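Progress report no. 3, Clemcombe Home Meals project
To: Teodor Szulc, Vosgate Fund
From: Thomas Testa
7 November 2024

Teodor, sorry this is short, we are two drivers down and I'm writing it between runs. Numbers first, then the rest.

Meals out the door this quarter: just over 1,000. Households on the list: 211, up from last report. New sign-ups mostly from the north side of Clemcombe, which we barely reached in spring. Waiting list 26, and I don't like that number, more below.

Routes. We redrew them in the second month. Old north route was too long, last stops getting dinner close to bedtime. Split it in two, first half goes out mid-afternoon. Complaints about late food have droped off almost completely. Fuel is up a little as a result, still inside the line you approved.

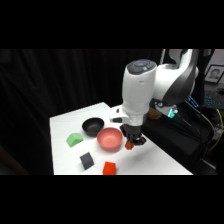 The second van is the sticking point. Calvo quoted us for the refrigeration unit, then requoted higher, then went quiet. I have asked Trerkar for a price as well and should have it before the end of the month. If it comes in under the first Calvo figure I'd like to just go ahead. Please let me know if you need to see both quotes before I sign or if a note afterward is fine. Until the van is on the road the waiting list stays where it is — we can cook for them, we can't get to them.

Kitchen. Running well. New stove in and inspected, passed first time. Soup days are still the most popular by a long way, fish the least. We cut fish to every other week and put the money into fruit. Cost per meal slightly down on last quarter, mostly from buying rice and beans in bulk.

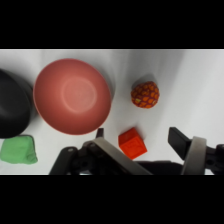 Dishware was the surprise item. You'll remember we budgeted for throwaway tubs. People hate them. Lids pop off, soup gets everywhere, and some of our older clients can't grip the thin sides. So we want to go over to real bowls that come back with the driver the next day. Two colors is the simple way to do it, black and salmon pink like the pair here, one for regular meals and one for low salt, so a driver can tell at the door without reading a label in bad light. Trial is on one route so far, 21 households. Returns are good. Washing up adds most of an hour to the evening shift, which I had not planned for and will need to cover from the staffing line.

Staffing. Two drivers left, both for full time work elsewhere, no hard feelings. One replacement starts next week, still looking for the other. I have been driving the east route myself which is why the client survey is late. Forms are printed, they go out with the meals, results to you in December.
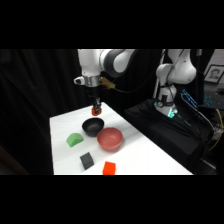 Money. Spending is on track overall. Food under, fuel over, staffing about even once the vacant weeks are counted. Equipment looks badly underspent but thats only the van unit, it will correct as soon as we place the order. Spreadsheet is attached, second tab is the one you want, first tab is old and I need to delete it.

What I need from you:
Yes or no on the quotes question.
OK to move the leftover tub money over to bowls.
Whether the final report is still due on the old date or the new one, your last two emails say different things.

Next quarter: van on the road, waiting list cleared or close to it, bowls on all routes if the trial holds up. Also the heating in the packing room, landlord keeps promising. Will call once I hear from Trerkar.

Thomas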